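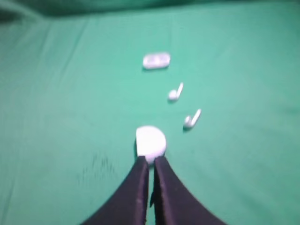 Cloth first, always cloth first, was the comment left under the last page, and whoever wrote it went on to say they'd lost an ear tip down a floorboard gap doing theirs on bare wood and never saw it again. Fair enough. Cloth it is.

SMALL THINGS, EARBUDS PAGE
Tatmont flat clear-out, part 6
Posted 19th May

Quick one this week. Desk drawer is done, hall shelf is done (mostly), now the pocket stuff. Earbuds, then cables, then whatever is in the blue tin. Notes are as I scribbled them, tidied a bit. Click back for the kitchen drawers and the coat hooks.

Green cloth, white case, two white earbuds. Buds out, both lying the same way, stems up and to the right.

White on green is good for this. Anything white on my white desk and I spend half the evening patting around for it. Cloth also stops round things rolling, or slows them down anyway. Mine gets shaken out of the window after, then folded back into the drawer.

What I use
Dry microfiber square, the thin kind for glasses. Wooden toothpick. Cotton swabs. An old soft toothbrush, never been near toothpaste since. Small dish for the tips if yours have tips. Bought the swabs at the Norkside market, 70 cents a pack, they shed a little so check for fluff after.

Also tried the Baudry putty, the stuff you press in and pull out. Good on the case hinge. Less good on the mesh, left a crumb behind that took longer to get out than the original dirt. Kept the tub for keyboards.

Order I do it in
Buds out of the case. Case closed and to one side so nothing drops in it. Mesh facing down, brush from underneath so the bits fall on the cloth and not further in. Stems next, dry cloth, twist as you go. Then the heads. Then the little metal contacts with a dry swab, easy does it. Case last. Lid, hinge, the wells the buds sit in. The bottom of the wells is always the worst part, pocket lint packed down like felt.

No water on any of it. Somebody will tell you a damp cloth is fine on the outside and they may well be right, but I ruined a pair in November with a damp cloth that was more of a wet cloth. So, dry.

Took 22 minutes start to finish, and that was with the phone ringing in the middle. Last time was closer to an hour but I was also watching something.

Where they live now
This was the real problem, not the dirt. They were living in: coat pocket, other coat, bathroom shelf, the fruit bowl, under the couch cushion. Now there's a shallow tray by the door. Case goes in the tray, keys go in the tray, nothing else is aloud in the tray. Receipts keep getting in anyway.

Tried one of those Mevgate wall pockets before the tray. Looks neat, but the pocket is deep and narrow and you have to fish around with two fingers. Fine for pens. It has pens in it now.

If you have more than one white case in the house, put a dot of nail polish on the underside. We had two the same for a while and spent every morning opening both. Sticker works too but it goes gray and furry at the corners.

Odd tips, spare tips
Spare tips in the smallest zip bag you can find, write the size on the bag. I found 13 spare tips in the drawer and no two of them the same size, no idea how. Kept the mediums. Rest went in the bag for the Tatmont swap table, somebody may have the other halfs.

Dead pairs
Don't put them in the kitchen trash, there are batteries in there. Norkside drop-off takes them, small electronics bin, left of the door past the paint cans. Take the case as well, it has a battery of its own. They were closed when I went so the old pair is sitting in a envelope in the car until I'm next over that way.

From the comments on part 5
"Do you brush toward you or away?" Away. Toward you and it's all down your sweater.

"Can you do watch straps next?" Yes, after the cables. Metal ones only, I don't own a leather one and don't want to guess.

"My lid has gone loose since I cleaned it, is that the brush?" No clue, sorry. Mine was loose before. If it still closes and charges I'd leave it be.

"A tea towel does the same job as your cloth." It does if it's a flat one. The waffle kind hangs on to crumbs and you end up putting last night's toast in your charging case.

"How often??" When they sound quiet on one side, or when I can see it. Every few weeks in summer, less the rest of the year. Not on a schedule, I've tried schedules.

Still to do
Cables. Blue tin. The drawer under the microwave, which I have been pretending is part of the wall. Label the zip bags properly, the pen I used rubs off. Wash the green cloth, by itself, it bled a bit on a pillowcase once.

Part 7 goes up when the cables are untangled, so don't hold your breath. If you've got a good way of storing the short ones leave it below, the toilet roll tube thing didn't work for me, they just slide out the other end.

Back to all galleries / Kitchen drawers / Coat hooks / Hall shelf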